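Keltotora 2 Adds Paired Camera Views and Editable Rooms for Tabletop Manipulation Testing

Diltlow, July – Diltlow today released Keltotora 2, a new version of its simulation package for testing robot arm control software on tabletop tasks. The release adds a second synchronized camera view, a library of furnished rooms, and a rewritten scene editor. It is available now to current license holders and will open to new customers later this month.

Keltotora is used to run a control policy many times in simulation before it is loaded onto a physical arm. The first version placed the arm in a plain gray cell with one fixed camera. Customers reported that policies tuned in that setting often lost accuracy when the background, the lighting or the mix of objects changed. Version 2 was built mainly to address that gap.

Each run can now be rendered from a room camera and from a camera mounted close to the gripper. Both views are drawn from the same simulation state and share one clock, so a frame from one can be matched to a frame from the other without manual alignment. Either view can be switched off to save processing time. Resolution, field of view and shadow quality are set separately for each camera. Lower shadow settings produce stepped edges on flat surfaces, and the manual lists the settings at which this becomes noticeable.

The object library has grown to 145 items, with an emphasis on things that are awkward to grip: thin tools, curved handles, small items with straps, and shallow dishes that block part of the view. Every item carries a mass, a friction value and a collision shape, all of which can be edited. The collision shape can be displayed over the rendered surface, a feature requested by customers who needed to trace failed grasps to a mismatch between the two.

Forty room layouts are supplied. Walls, floors, windows, chairs and wall pictures can be changed one at a time or varied at random between runs. Random variation is controlled by a seed number, and a run repeated with the same seed will load the same room, the same objects and the same starting positions.

Arm and gripper models are loaded from separate files. A user can change the gripper without rebuilding the arm, or move the full assembly to a new base position and keep the table layout as it was.

Keltotora 2 renders: room view with a Franka Emika arm, and close view at the gripper.

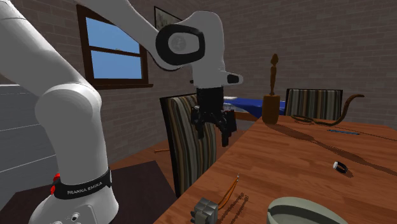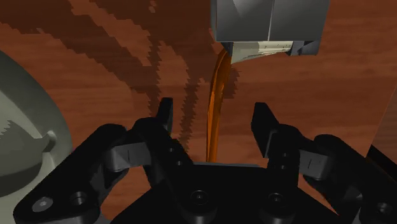 Bakker, an integrator of light assembly cells, ran a preview build for two months on its own grasping software. The company used the package to compare policy versions before each hardware session and reported that setup of a new test scene took about half a day, including custom objects. Bakker also noted that import of large meshes was slow. Diltlow has shortened import times in the release build, but recommends that meshes be simplified before loading.

Scene files from the first version will open in Keltotora 2, with two exceptions. Custom lighting scripts must be rewritten for the new renderer, and gripper files that combine arm and fingers in a single model must be split. A conversion tool for the second case is included in the download.

Keltotora 2 is licensed per workstation, with a separate license for batch use on servers. Batch runs are handled through Drevura, Diltlow's job scheduler, which divides a test set across machines and collects the results in one table. Drevura is included with the server license and is not sold on its own. Customers with a current support contract receive the upgrade at no charge.

A trial version limited to one room layout and a reduced object set can be requested through the Diltlow sales office. Technical documentation, release notes and the list of known issues are posted on the product page.

About Diltlow

Diltlow develops simulation and test software for robot manipulation. Its products are used by equipment builders, integrators and research groups.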